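Wurngate Screen Nights: progress report to the Starken Fund

Period covered: February to August
Prepared by Brigitta Wallner, project lead

1. Where we are

The grant was given so that we could run group viewings of television drama in the library hall at Wurngate, with a discussion after each one, and publish written episode notes that people can use at home. Both parts are running. The first series we chose was Thevar, a crime drama in two seasons, and we have now shown all of it. The second series, Gorkville, started in July and is partway through its opening season.

The grant agreement asked us to reach people who live alone or who do not go out much in the evening. We moved the start from half past seven to six o'clock in March after several people told us they would not wait for a bus after ten. Attendance rose after the change and has stayed up. We now have 68 people on the regular list, most of whom come to more than half of the viewings.

2. Viewings

Thevar went down well in its first season and less well in its second. The discussion sheets show that people liked the slow start and the two sisters, and lost patience with the trial. The last episode divided the hall. A few thought the final shot of the harbour was a cheat, and the talk went on until the hall had to be locked. We had allowed forty minutes for discussion and have since put it up to an hour.

Gorkville is a different sort of programme, a comedy drama set in a failing seaside hotel, with shorter episodes. We show two in an evening with a break for tea. Sound was poor for the opening pair because the hall speakers were set for speech. Aksel Briem has rewired them and the dialogue can now be followed from the back row. Subtitles are on for every viewing. There was some grumbling about this at the start and there is very little now.

Licences are in place for both series. The one for Gorkville took five weeks longer than planned, which is why there was a gap in June. We filled it with an evening on title music and a repeat of the Thevar pilot.

3. Episode notes

Each episode has a page of notes, with a short recap, a list of characters and a few questions to talk over. They go on the website the morning after the viewing and are printed for people who ask. We printed 500 copies of the Thevar booklet, which puts all the notes for that series together, and have a small box left.
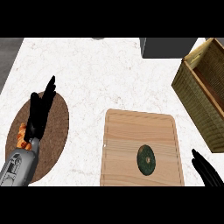 Olumide Dauda wrote to us that the recaps give away too much, and that he had the name of the killer spoiled by the second line of a page he had opened to check an actor's name. He asked for the cast list to come first and the plot to be kept further down. Kiros Zeleke replied on the website that he reads the notes for the plot, having missed three weeks in a row, and would be sorry to see it cut.

We have kept the full recaps and moved them below the cast list, with a line saying where the plot begins. This was done for all the Gorkville pages and for the second season of Thevar. The first season pages are still in the old layout.

4. Money

Spending is within budget overall. Licences came in a little over and printing a little under. Hall hire was raised in April, and we have met the difference from the tea money. We have not touched the sum set aside for a second projector and would like to keep it until the end of the grant, in case the present one fails. The bulb was changed in May.

5. Problems

Two things have not gone as we hoped. The telephone discussion group for people who cannot get to the hall has had very few takers. Those who joined found it hard to talk over an episode they had watched days earlier, or on a service they did not have. Costel Leka is trying a version where everyone watches at home at the same time and rings in straight afterwards.

We also said we would have guest speakers. One script editor came in April and was very good. The other two we asked had to pull out, and we have not yet found replacements.

6. Next period

Gorkville will run until November. The group will vote in October on what follows, from a list of four, and the favourite at the moment is a political thriller with eight episodes. We will finish the old Thevar pages, report on the telephone group and send the full accounts with the final report. We would also like to ask whether the unspent speaker fees could go towards licences, and would be glad of an answer before the vote.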